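Sorting and stacking plastic picnic bowls so they fit back in the cupboard

Posted 14 Nov 2019

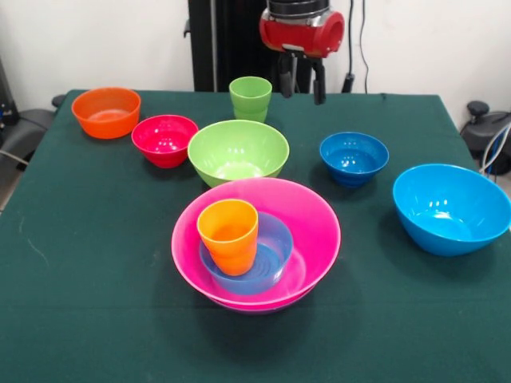
Every September I buy more plastic bowls and every November I can't shut the cupboard. So, a sort out. Takes 10 minutes if you don't stop for tea. You need a table, a cloth to go on it, a tea towel and one box or shelf at the end. I use a dark green cloth as bright plastic shows up well on it and you can tell at a glance what you've got. Get everything out first, cups too, and spread it about before you stack anything. Pink, blue and orange have already gone together at the front, my usual start: big pink bowl, smaller blue one inside, orange cup stood up in that. The rest still to do.

What you need

Table, cleared
Cloth (mine's a Jutex offcut, hemmed badly)
Dry tea towel
Box or shelf, measured
Bit of kitchen paper for between bowls that stick

Step 1. Wash and dry

Warm water, washing up liquid, nothing scratchy. Dry the insides properly, and the little foot underneath if there is one. Water hides in the foot. Two damp bowls pushed together will grip like glue and you'll be stood there in spring trying to prise them apart with a butter knife. Don't use the knife, by the way, it gouges the rim.

Step 2. Spread out

One layer. Don't sort by colour, tempting as it is. Colour tells you nothing about size and you end up with three the same width that won't sit in each other.

Step 3. Find your biggest

Widest rim, not deepest. Turn one upside down over another if you're unsure, the one that covers is the outer. Put it at the front of the table, nearest you.

Step 4. Build inwards

Next widest goes in, then the next. Let each one drop under its own weight. If you have to push, it's wrong, take it out and try another. Narrow deep bowls go in last, they leave a gap round the side but thats fine.

A wide shallow one sometimes rides up on the rim of the one below. Swap it to the bottom or start a second stack. I nearly always end up with 2 stacks and have stopped minding.

Step 5. Cups

Tapered ones go inside each other, easy. Then stand the lot upright in the top bowl. If your shelf's too low for that, lay them on their side next to the stack. Straight sided cups don't nest at all, so fill them with the small stuff: egg spoons, clothes pegs, birthday candles.

Step 6. Check the height

Before you carry it over! Measure the stack, measure the shelf. My shelf clearance is 200 mm and I've got it wrong more than once. Too tall, take the cups out first.

Step 7. Put away

Heavy stack at the back, the one you use most at the front. Mine go in an old Unwood crate under the worktop. Slides out, no rummaging.

If they're already stuck

Cold water in the inner bowl, stand the outer one in warm (not boiling) water for a couple of minutes. Twist, don't pull. Drop of oil round the join if it won't budge, then wash it all again, sorry.

What to get rid of

Anything cracked. Anything that's gone cloudy and smells of curry. Lids with no bowl. Be quick about it, you wont miss them. Ours went to the Gromville hall kitchen last time, the good ones I mean, and they were glad of them.

Next one will be the tin drawer, if I can get it open.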